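2 February 2018
By Siham Yammine

I run the stockroom and the floor of a housewares shop, and I went to the open day at Vestergaard with one question. Can a machine do any of the small jobs that eat up our mornings? I mean emptying cartons, putting loose things back in the right bin, wiping down a shelf. The big stuff we can already buy. A conveyor is a conveyor.

The building is at the far end of the Gasunton business park, past the tire place. Parking was easy. We signed in, got a sticker and a cup of coffee, and were split into groups of 10. Mine was led by Herman Gunawan, who has worked there six years and talks fast. He asked us to hold questions until each stop, and mostly we did.

The first stop was folding. They had a machine for towels, and it does fold towels, if you feed it one flat and square to the edge. Someone has to stand there and feed it. I timed a towel on my phone at 18 seconds. My staff are quicker than that and they don't need the towel laid out first. Herman said the machine was meant for places that fold the same size all day. We sell nine sizes, so that was that for me.

The second stop was floor cleaning, and I have no complaints there. The scrubber went up and down between two racks, turned at the end, and stopped when Kwame Quaye, who was in our group, stepped in front of it. He manages a grocery store and already rents one. His view is that it's worth the money for wide aisles and a nuisance in narrow ones. It can't pick anything up, so a person has to walk ahead and clear the floor of hangers, tape, and whatever else has dropped overnight. I asked whether anyone makes a scrubber that clears its own path. Herman said to ask again in June — they have something coming from a partner called Iltel, and he wouldn't say more.

Then we had lunch, sandwiches and a decent lentil soup. I sat with Dalal Shboul, who buys equipment for a chain of laundries. She had been to the same open day the year before and thought the towel machine was a bit better and the coffee was worse.

The afternoon was the part I had come for, the tidying work. Picking up a loose item and putting it in a container is most of what my people do after a delivery or after a busy Saturday's worth of kids in the toy section. It's also most of what anybody does at home at the end of the day. The lab does it with an arm on a plain table, and they use ping pong balls and a plastic bin. I had hoped for mixed goods. Anas Sayegh, the engineer on that side, said they'd tried mixed goods and would go back to them, but that a ball is a fair test. It rolls if you bump it, and it gives you no handle or edge to grab.

He was open about where the trouble is. A ball out in the middle of the table is the simple case. A ball resting against the side of the bin is harder, as one finger has to fit into the gap or the bin gets shoved along. Two balls side by side in that spot are harder again. I thought about how I'd do it myself, and I'd just roll the ball out with a fingertip and scoop it. I don't think I would notice I was doing it.

I asked for a number and he said he didn't want to give one that I'd repeat to my boss. Fair enough. Dalal asked about price, and was told there isn't one, because it isn't a product. The nearest thing you can order is a bin-picking cell from Durkex, and that wants identical parts and a fence around it.

So for my shop, the scrubber is a maybe, once we've widened the back aisle. Folding is a no. Putting loose things away is still a job for people, and I've told the staff so, as a couple of them had asked before I went.

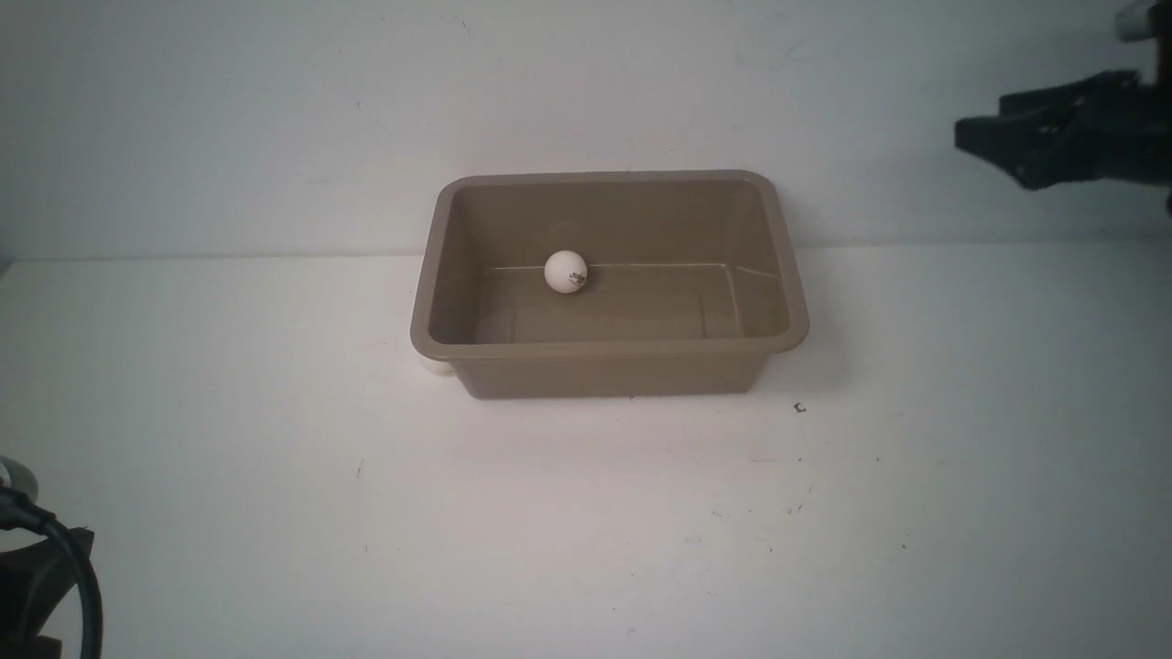
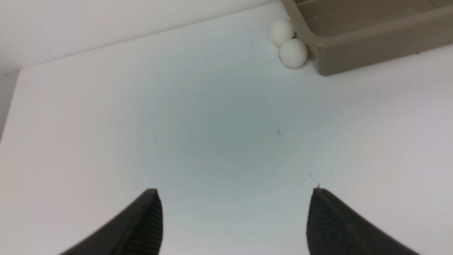
The tidying table at Vestergaard, with the bin and ping pong balls.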